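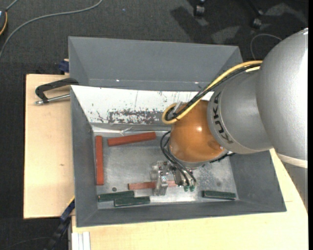
Budget for a used arm: what am I forgetting?
posted by flakard_ops, 2021-08-14

We want a used arm to pick blocks out of a bin. The quote from Storkari covers the arm and controller, and my boss believes that is the whole bill. What else should I put on the sheet before he frames it?

colombo511
Gripper, spare fingers, hoses, fittings, cables, and a proper stand. Clamps on a wooden table are fine for a trial, less so for a second shift. We set aside 20 percent for small parts and spent it by July. One cable set alone was $2512. Ask whether the controller's software license transfers with the sale, and get the answer in writing.

Trillska
just buy new

gearbin2
Shipping. Also the forklift you don't own. And get quotes for the safety fencing now, ours took longer to arrive than the robot did.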